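4.2 Bin liners and the trouble with rims

I came to bin liners by accident. Sotiris Sarantis and I had been going through our household diaries (817 entries on small kitchen and office chores, most of them written up in July) and I kept noticing how cross people got about a job that takes less than a minute. Changing the bag came up far more often than emptying the bin itself. So we went back and read every one of those entries again, this time with the rims in mind.

What people grumble about is nearly always the overhang. Too little and the bag slides down the first time you drop something heavy in; too much and you have a skirt of plastic flapping round the outside, which one diarist in Alexiou called "the petticoat". I love that word and we have used it in our coding ever since! Four of our households folded the petticoat under, a few knotted it at one side, and the rest just left it – my own habit, I have to admit.

Thin bags make all this harder. They cling to themselves, they crackle, and they need one hand to hold the edge while the other tugs the slack across. Gerasimos Ververidis suggested we treat the tugging as a step of its own, separate from opening the bag and pushing it down, and I think he was right. It is where people slow down. In roughly 40 entries the writer mentions going back over the same bit of rim a second time, usually with some muttering. Figure 3 shows the kind of slack I mean, with a long stretch of the bag still lying out to one side of the bin.
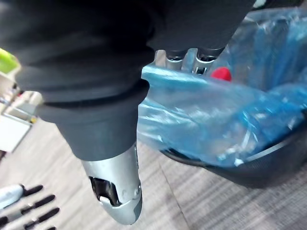
Figure 3. A thin blue bag draped over the rim of a black bin, with a long sheet of slack to one side.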